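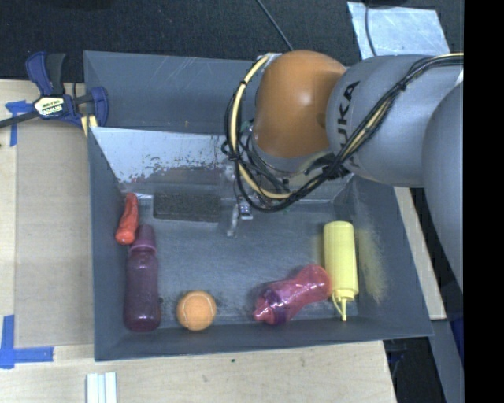
Why does a robot arm sometimes stop in the middle of a job?

Most of the time it stops because one of its safety checks has found something wrong. The arm is built to stop first and let people find out why afterward.

Picking things up out of a bin sounds easy. You can do it without thinking. A robot arm has to work out where each thing is, how to get its gripper down to it, and how hard to squeeze. A tennis ball is round and fuzzy. A plastic bottle is smooth and can slide. The sides of the bin are in the way too, and the arm must not hit them.

What went wrong at Brukbridge

One afternoon in April, an arm at the Brukbridge workshop stopped with its gripper low in a bin. A red message came up on the screen: "Joint 6 torque limit." Torque means twisting force. The last joint of the arm was pushing or twisting harder than it was allowed to.

Jolien Boersma was running the arm that day. She pressed the emergency stop button, so the arm could not start again by surprise, and then she went to look.

At first she thought the gripper had touched the wall of the bin. It had not. The trouble was the cables. They run along the outside of the arm to the gripper, and they need some slack so they can bend when the arm turns.

The last joint can turn a long way in either direction. A full turn is 360 degrees. The program had told it to turn a little more the same way for each pick, and it never told it to turn back. After 8 picks the cables were pulled tight. The joint kept trying to turn, the cables held it back, and the force went over 100 percent of the limit.

How it was fixed

Géza Hegyi changed the program so that the joint goes back to its starting position after every 2 picks. He also checked the cables for cracks and replaced one that had a worn cover.

Then they ran the arm again at slow speed, with Jolien standing next to the stop button.

Rules for people near a robot arm

Stay outside the marked area when the arm is switched on.

An arm that is standing still may only be waiting. Do not reach into the bin to help it.

If you see a cable pulled tight or rubbing, tell the person in charge - even if the arm seems to be working fine.

Words to know

Gripper: the part at the end of the arm that holds things.
Joint: a place where the arm bends or turns, like your elbow or wrist.
Slack: extra length in a cable or rope, so it is not pulled tight.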